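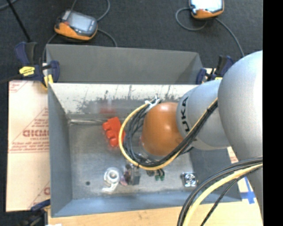

Photo: Jörg Tiedemann / Plulico

Plulico Fairway 14 Stand Bag

Golf bags and carry gear > Stand bags

If you walk when you play, you already know that the bag matters more on the closing holes than it does on the first tee. The Fairway 14 was drawn up by Arne Fröhlich, who has carried his own clubs at Brarport since he was a boy and who has strong feelings about shoulder straps. We have heard all of them, several times over, and the bag is a good deal better for it.

The name comes from the top, which has 14 full-length dividers, one for every club the rules let you bring along. Each one runs all the way down to the base, so your grips don't tangle and you won't find yourself wrestling a seven iron loose while the group behind you waits. If you like your putter on its own, the slot nearest the handle is a little wider and takes most oversized grips (the very fattest ones are a squeeze, and we would rather tell you that now than have you send it back).

The double strap is padded with the same foam we use on the Hagedorn travel cover, and it adjusts in 2 places - once at the hip and once behind the shoulder blade. Take ten minutes at home to set it up with your clubs in the bag. Most people wear it too low at first. The legs pop out when you lean the bag forward and fold back in when you lift it, and the rubber feet unscrew if you wear them down and want a fresh pair.

Pockets, for those who shop by pocket: there's a long one on the side that holds a full rain suit, a ball pocket with a wide zipper you can work with a glove on, a lined one for your phone and watch, and an insulated sleeve for a water bottle. Uwe Harms at our Brullodstead shop keeps a sandwich in that sleeve. It fits nicely, though it does come out a bit flat!

New for this season is a stiffer collar around the top, which came out of a long talk with Woo-jin Do, who teaches juniors and sees bags treated pretty roughly. It holds its shape much better when the bag is strapped to a cart.

Colors: navy, forest green, sand
Dividers: 14, full length
Strap: double, removable
Rain hood: included
Warranty: 2 years on frame, legs and zippers
Item number: 3000

To clean it, use a damp cloth and mild soap, and let it dry standing up with the pockets open. Please don't put it near a heater.

Orders from the Brarport warehouse ship within 2 business days. The sand color sold out in February and is back in stock now. For name embroidery, write to Knut Hamann before you order and allow 12 extra days.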